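Unit 4: Waiting Lines and Service Times
Course notes, Introduction to Operations
Instructor: Marlene Teixeira

Read this before the July session. The worked problem in the second half comes back in the homework, so keep your own copy of the numbers.

What we mean by a line

A line forms when people arrive faster than they can be served, even if only for a short while. This can happen at a place that has plenty of capacity over a whole day. A counter that can serve 60 people an hour will still have a line if 20 of them walk up at the same moment. Averages hide this, and most of the mistakes in last term's papers came from working with averages alone.

Terms

Arrival rate: how many people come per hour. We write it as A.
Service rate: how many people one server can handle per hour when kept busy. We write it as S.
Utilization: A divided by S, for a single server. If it reaches 1 or more, the line keeps growing until arrivals slow down.
Time in system: waiting time plus service time. Students often leave out the second part.

A server doesn't have to be a person. A ticket machine, an elevator, a drinks dispenser and a checkout lane all count.

One step or several

In a single-step system you wait once, get served and leave. In a multi-step system you pass through two or more servers in order, and each one can have its own line. The slowest step sets the pace for everything behind it. Speeding up any other step does very little for the total output. This is the bottleneck, and you should find it before you suggest any change.

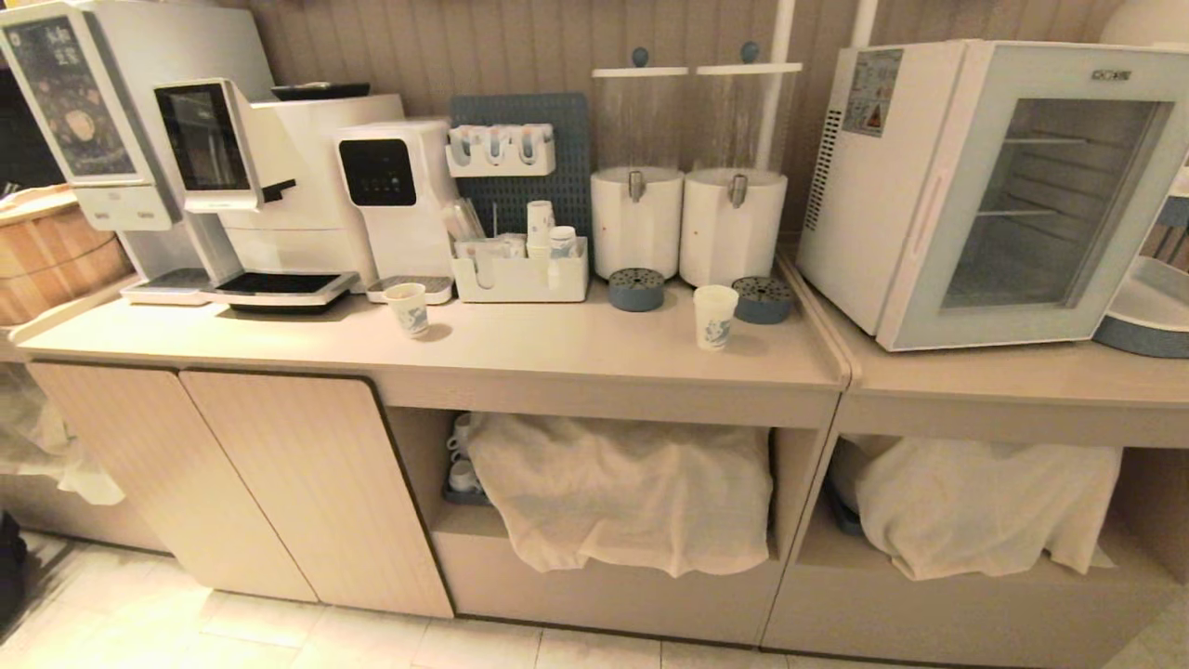
Self-service makes the calculation harder. Service time now depends on the customer, and customers vary a great deal. A person who has used the equipment before may need a quarter of the time a first-time user needs. In your field notes, write down each service time separately. Don't round to the nearest minute.

Worked problem

The cafeteria at Plasell served 3,327 people in one month. Of these, 1,288 came between noon and 1 p.m. The building was open for 23 days that month.

Step 1. Divide 1,288 by 23. This gives 56 arrivals in the noon hour on an average day.
Step 2. One cashier needs 50 seconds per customer. 3,600 divided by 50 gives S = 72 per hour.
Step 3. Utilization is 56 divided by 72, or 0.78.
Step 4. With random arrivals and random service times, the average time in system is 1 divided by (S minus A). That is 1/16 of an hour, or 3 minutes 45 seconds.

Now suppose arrivals rise to 68 per hour. Time in system becomes 1/4 of an hour, or 15 minutes. Arrivals went up by less than a quarter, but the time is four times as long. Sarita Katiyar asked last term whether this was a typing error. It is correct.

For Unit 5

Observe a real line for at least 10 minutes and record arrivals and service times. Work in groups of 2. Rhodri Gittins has the blank record sheets. Hand in the raw sheet together with your calculations.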